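Budgeting for a robot arm

A budget for a robot arm is the full sum a workshop, school or small firm sets aside to get an arm working and keep it working. I've written up a fair few of these for the Prarnach equipment pages, and I still think the arm itself is the easy bit! It has a price on a quote. Everything bolted to it, plugged into it or put in front of it tends to arrive later, on separate invoices.

What goes in the budget

Start with the arm, then the gripper, which is often sold separately (do check, I got caught by this at Arkeck). After that come the stand, the cabling, a guard or rail if your insurer wants one, spare finger pads and somebody's time to set it all up. Finlay Yule, who did the sums with me at Arkeck, put down 1000 pounds for fitting and 200 for cables and brackets, and the second figure was gone by May.

Matching the gripper to the goods

Grippers are priced by what they can hold, so list your objects before you ring a supplier. Drinks and snacks make a good shopping-basket test, as a bottle, a can and a bag of crisps all want handling differently. Two-fingered grippers are the usual starting point, and I'd ask to see one close round something clear and squashable before signing anything.
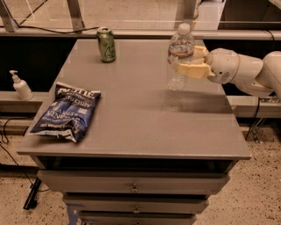
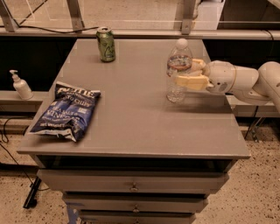 A two-fingered gripper holding a water bottle over a grey drawer cabinet, with a green can and a bag of crisps on the same top.

Running costs

Finger pads wear, and I allow 70 pounds a year for them, more if the arm is used by students. Blair Farquharson at Menzies keeps a running sheet of every small part bought for their Dulolia arm, and it had 27 lines on it when I last looked (mostly cable ties and fuses, but they add up). Software support is the one to read closely. Some sellers fold the first year into the price and then bill for the second without much warning.

Buying second-hand

Used arms can be a bargain, though I'd want the controller, the pendant and the manuals in the same crate. Ask for the hours run and a video of it moving under load.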